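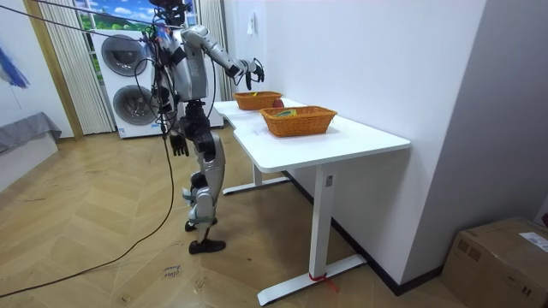
Wicker

Wicker is a way of weaving bendy plant stems into something stiff enough to use, and I'll say right off that it's the technique, not the plant. I got this wrong for years! People (me included, until I took it up) talk about wicker as if it grew somewhere. What grows is willow, rattan, reed or cane, and any of them can end up as wicker.

Materials

Willow is what I know best. The shoots are called rods, and they get cut in winter once the leaves are down. Leave the bark on and you have brown willow. Strip it in spring, when the sap is up, and you get white. Boil the rods first and then strip them, and the tannin in the bark turns them a lovely warm tan, which the trade calls buff. Rattan is a climbing palm from the tropics, mostly Southeast Asia, and it's solid all the way through, so it makes better chair frames than willow does. Paper fiber is the newcomer, twisted into a cord and popular in the early 1900s for porch furniture and baby carriages.

How it's made

A round basket starts with a base of crossed sticks, called the slath. The uprights, or stakes, go in next, and then you weave your thinner rods in and out of them. Plain in-and-out is randing. Working with a pair of rods that swap places between stakes is pairing, and using three or more is waling, a thick rope-like band that holds everything in shape. My first base at the Saturday class in Burmont took me 2 hours and looked like a bird had done it, but it held.

Dried willow has to be soaked before you bend it. Brown rods take days, white ones only an hour or so if they're thin. I use a long trough from Quartey, the garden place, and 60 rods fit in it fine.

Care

Dry indoor heat is the big enemy, and it makes old wicker creak and snap. I wipe mine with a damp cloth now and then and keep it well away from the radiator. Mildew comes off with a soft brush and mild soap, as long as you dry the piece quickly afterward (a breezy porch is perfect).

See also: Caning, Coiled basketry, Rush seating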